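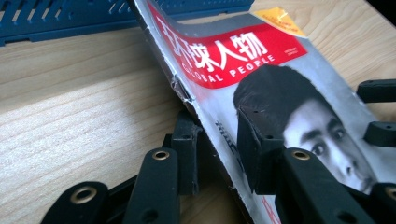 Articles / Print Culture / Shared Reading

Search this journal Enter title, author or keyword Go

4. How shared magazines wear out, and what the wear tells us

4.1 Starting with the spine

Anyone who has sat in a waiting room with a pile of old magazines knows that they do not age like books. A book on a library shelf grows soft and a little greasy, and its corners round off slowly over many years. A magazine goes much faster, and it goes in a certain order, and the order is the part we find so exciting! When we began this work we expected a muddle of stains, creases and missing recipes. What we found in the reading rooms at Pluda and Prarnley was a set of patterns clear enough that, by the end of the second month, both of us could pick up a copy and make a decent guess at the kind of table it had lived on.

The study followed 80 magazines over 11 months. All were placed new in five reading rooms, each with its own habits, and each copy was looked at when it went out and then once a month until it was withdrawn or the study closed. We wrote down the state of the spine, the cover, the page edges and any labels, using the plain wording given in Section 3. A copy that vanished was entered as lost and played no further part (we did get fond of a few of these and still hope they are being read somewhere).

The spine goes first. This held in all the rooms and for nearly every kind of paper. It rarely starts in the middle, where one might expect the strain of opening to fall. It starts at the top or the bottom, at the point where a reader hooks a finger over the edge to pull the copy out of a pile, and from there the damage travels. On glued spines the cover paper lifts from the block and then splits along the fold. On stapled ones the fold softens, whitens and finally parts at the staple, and the cover swings free on one side while the inner sheets stay put. The two kinds of damage look alike from across a room, and it took us longer than it should have to start recording them separately.

4.2 Covers, ink and what the eye still finds

Once the spine has begun to go, the front cover stops lying flat. It bows near the fold, and whatever is printed there bows with it. This matters a good deal for finding things. Readers in a shared room do not search for a magazine by its full title; they look for a colour and a shape, and often they need only a corner of either. We asked regular visitors at Prarnley to find a given title in a spread-out pile, and again and again they reached for it before any complete word could have been in view.

Designers seem to know this very well. A title set in big letters on a strong band of colour can lose a good part of its first letter or character and still do its job. The cover in Figure 1 makes the point nicely: the title of Global People (环球人物) is set in large white characters on a bold red banner, over a cover that is mostly grey, and although the first character is distorted near the spine the banner is still the thing one sees. The English words beneath follow the curve of the red and help a second group of readers to the same copy. We would love to see somebody test this properly with mastheads in two scripts, as our own sample was too mixed to say which line of type readers were using.

Figure 1. Cover of a magazine with a two-language title and a torn left spine edge. A small label is at the upper right corner.

Dark covers fare worse than pale ones, or at any rate they look worse sooner. A crease across solid dark ink breaks the surface and lets the white of the paper through, and a reader sees the line at once. The same crease on a pale cover may pass unseen for months. We were careful to score creases by touch as well as by sight, and the gap between the two scores was widest for covers with large areas of black or deep blue. Coated covers held their colour well but took fingerprints, and they slid. A sliding pile is a pile that falls on the floor, so a tougher surface can lead to a worse life for the copy as a whole.

4.3 Labels

We had not planned to write about labels at all. They earned their own heading by the third month, when Radoslava Kollár noticed that the labelled corner of a cover was often in better shape than its neighbour. A small paper label stiffens the corner it sits on. Readers bend the cover elsewhere, usually at the lower right, and the labelled corner stays fairly square.

This would be very welcome news for anyone who runs a reading room, if the label itself behaved. It does not always. The edge lifts, collects fluff, and gives idle fingers something to pick at. We watched people do this while reading quite happily, with no idea that their thumb was at work. When a label came away on uncoated paper it took the top layer of the cover with it, leaving a rough pale patch that drew still more picking. On coated paper it mostly came away clean, but by then the print on the label had often rubbed down until it could not be read, and the room had lost whatever the label was meant to say.

Two things helped. Labels pressed down firmly with the flat of a ruler stayed put longer than those smoothed on with a finger. Rounded labels also lasted longer than square ones, which lift at the corners. Neither of these findings will astonish a librarian. We record them because we could find very little written down, and a new member of staff deserves to be told.

4.4 Tables, racks and baskets

How a magazine is stored did more to shape its wear than how often it was read. We were delighted by this, partly because it is so easy to act on.

In an upright rack, the bottom edge takes the weight and the upper half slumps forward. After a few weeks the copy has a lean to it, like a tired commuter, and the top of the spine opens. In a basket, copies are pushed down among others and the corners suffer badly; Pluda gave up its basket during the study, in August, and we saw the change in the very next set of notes. On an open table the wear is gentlest. Copies lie flat between readers, the pile is low, and a visitor can see the cover without pulling anything out from under anything else.

Open tables do have one drawback. Readers leave copies open and face down to keep their place, and this is hard on any glued spine. It was most common near the windows at Prarnley, where people stay longest. A stack of plain paper bookmarks on the sill brought it down at once. We had put them there more in hope than belief, and we are still rather pleased about it.

The rack at the Kratochvíl room deserves a mention of its own. It is a shallow, sloping shelf made by a local joiner, with a lip at the front and a soft backing, and each title has a place to itself. Copies kept there were in better order at the close of the study than those in either of the upright wire racks. The cost is space, and the room can show fewer titles at once. Regular visitors told us they did not mind this, though one would have liked the gardening papers moved down to where she could reach them.

4.5 Mending and when to stop

Each room was free to mend its copies as it liked, and the methods ranged widely. Clear tape along the spine was the most common. It works well for a short time and then makes matters worse, as the tape is stiffer than the paper and the next tear forms along its edge. Vlasta Trnka, who repaired the copies at Podiler, used strips of thin tissue and a water-based paste, and her mends moved with the fold. A mend took her ten minutes, not counting drying. For a weekly that will be out of date before the paste has set this may seem a lot of trouble, but several of the rooms keep craft and history titles for years, and for these we think the time well spent.

There is also the question of when to let a copy go. We had supposed that readers would avoid torn copies, and so that a tear would lead to less handling and slower wear from then on. The notes do not bear this out. A copy with a split spine was picked up quite as often as a sound one, so long as its cover was still attached. Once the cover came off, handling dropped sharply, even when every inside page was clean and complete. The cover is how readers know what the thing is. A detached cover should be put back the same day if at all possible, with whatever comes to hand, and a better mend can follow.

4.6 Limits

The five rooms are all small and all quiet. A barber's shop or a railway waiting room would surely give a rougher picture, and we would expect liquids to play a far larger part there. Our notes were made by two people, and although we compared our wording often, one of us was plainly stricter about corners. We also had no children's comics in the sample, a gap we regret, as the staff at Podiler assure us that comics wear in ways that would fill a paper by themselves.

Damp is the other matter we could not settle. The Pluda room is cold in the mornings and warm by early afternoon, and its copies curled more than those elsewhere, but it also had the basket for part of the study and the two effects cannot be pulled apart from our notes. Readings of the air in each room, taken beside the magazines themselves, would be a simple addition to any later study.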